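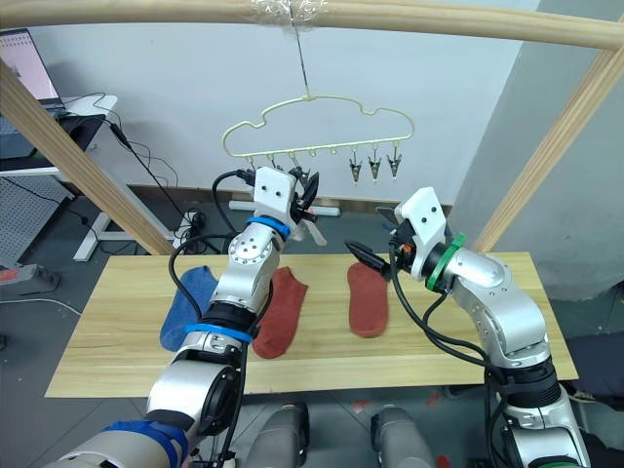 22/07/2019

**Tundier puts its first sock-hanging robot to work at the Hilton laundry**

Hi from all of us at Tundier! I run the finishing room at our Hilton laundry, and I got asked to write this release myself, so please excuse me if it sounds more like me than like a company. As of today we have a two-armed robot helping us hang socks and other small knits. We call the project Gorkia, and I've been itching to talk about it.

First, a bit about the job. Small knits can't go through our big dryers (the good wool ones shrink, and then the phone rings), so they get hung by hand, one clip at a time. On a busy day that's 400 socks. You pick one up, smooth it, pinch the clip, let go, reach for the next. It's easy work for the first hour. By the fourth hour your thumbs hurt and your shoulders are up by your ears, and I say that as a person who did it for years before I got an office chair.

Gorkia takes over a good part of that reaching and pinching. A sock goes down on the table, a gripper picks it up, and the arms work it up to the clips on the hanger. It's slower than we are, and I'll say so before a reporter does! A fast person on my crew can beat it without trying. But it doesn't mind the fourth hour, and that's the hour we wanted help with.
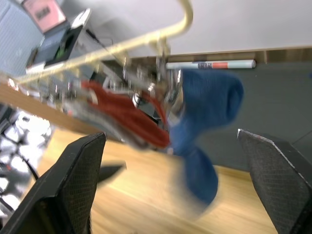
Socks are a pain for a machine, by the way. They twist, they fold over on themselves, they swing around once you lift them. A box stays a box, but a sock has a new shape every time you touch it. Our partners at Tan, who set up the arms and handle the software, spent plenty of hours in our building learning that, and we spent plenty of hours telling them which end of a sock we like to clip. (Toe or cuff? You would not believe how strongly people feel about this. We have two camps and they eat lunch separately.)

Now the part my own crew asked about first: jobs. There are 27 of us in the finishing room and there will still be 27 of us with Gorkia running. That's in writing, and it's posted by the time clock. Five people have signed up to learn how to run the station, and they get a pay bump when they finish the training. The course takes 60 hours, all of it on the clock. Everybody else gets a new rotation, so no one does a full shift of clipping anymore. More time will go to sorting, mending and checking, where we've been stretched thin for ages.

The crew also keeps the last word. Anyone in the room can stop the arms, for any reason, and there's no form to fill out afterward. We asked for that early on and Tan built the work around it.

We'll look at how things are going in November and decide then about a second station. I'd like to try gloves next, but I've been told to be patient.

If you're a reporter or a customer and you'd like to visit, call the Tundier front desk and ask for the finishing room. Mornings are best, and please wear flat shoes.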